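The Vakus sectional: a review from somebody who has to sit on it

I did not choose this sofa. I want that on the record before we get to the headrests. Ritu Bajpai chose it, from a showroom she had gone into to buy a lamp, and I was consulted by text message at the stage where the card was already out of her purse. "It's cream," she wrote. I own two dogs and drink red wine. I wrote back "great."

It has now been in the house since February, which is long enough to have opinions and too long to return it.

Delivery was on a Tuesday, in pieces, by two men who looked at our hallway the way a surgeon looks at an X-ray. The sections hook together with metal brackets underneath, and the instructions for this are a single drawing that could also be a map of an airport. Allow an evening. We allowed forty minutes and ate dinner at 11, on the floor, next to half a sofa.

Once it's together it is very, very big. The website gives the measurements and I suggest you believe them. Mark the outline on your floor with painter's tape, then walk around it for a weekend while carrying laundry. Our neighbor Kamlesh Rastogi helped shove it against the wall, sat down to recover, and stayed for most of a basketball game, so I'll give it full marks for the seat. The seat is deep. If you're under five foot six your feet will leave the floor and you'll feel like a child at the bank. I am over five foot six and I still keep a pillow behind me for anything that calls for sitting upright, such as soup.

The tufting is handsome and it's everywhere on the backrest, with buttons pulled down into little dimples. Each dimple is also a storage compartment for crumbs. I've vacuumed things out of there that we haven't eaten since spring. A crevice tool won't do it. You want the small round brush, and patience, and possibly a podcast.

Then there are the headrests, which sit along the top of the back and adjust. With them up I can lean my whole head back and watch a movie like a man in business class. With them down the sofa looks much tidier, and this is how Ritu prefers it, so they go up and down at our house about as often as the toilet seat and with the same discussion. The action is stiff at first. It loosened after a month or so, and one of ours now gives a small groan on the way up that I've started answering. 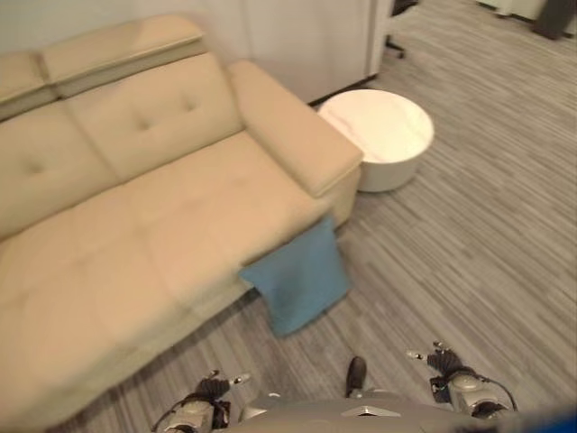
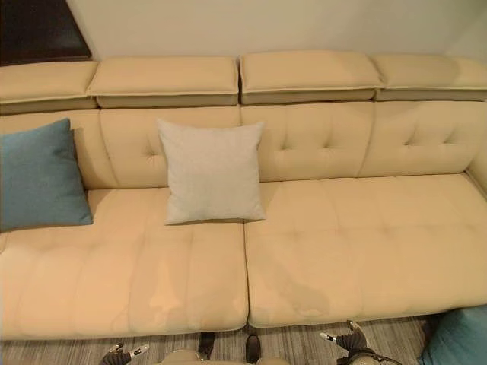
The color is the part everyone asks about. Cream, on the tag. By lamplight it goes closer to tan, and on a bright morning it shows every single thing you have ever done to it. I keep a cloth within reach at all times and wipe the seat fronts down once a week, plain water first, then a bit of mild soap if plain water gets me nowhere. It takes me 15 minutes if I don't do the back. I rarely do the back. Do test whatever cleaner you use on a spot underneath, as my first attempt was a spray recommended by Babita Tiwari at work, and it left a dull patch the size of a coaster. Babita has a brown sofa. I should have asked.

The arms are broad and padded and they are not tables, whatever you may believe at nine at night with a mug in your hand. The rounded edge will take that mug from you. Get a side table and put it close in. A round one is kinder to the hips on the way past.

Comfort over a long evening is good. The cushions have softened a little where I sit and nowhere else, so you can tell whose house it is. Naps are excellent, perhaps its real calling. It's cold on bare legs for the first minute in the morning and it sticks to them in July, and no amount of money will fix either of those things.

Would I buy it? I'd have bought the gray fabric one next to it, which was cheaper and came with a matching ottoman, and I have mentioned this. Ritu says I'd have complained about that one too. She's got a point, and also the good corner seat.

Four stars. It would be four and a half if the brackets came with a proper diagram.

Questions or corrections: use the contact form | © Nishad Home Reviews, all rights reserved | Back to top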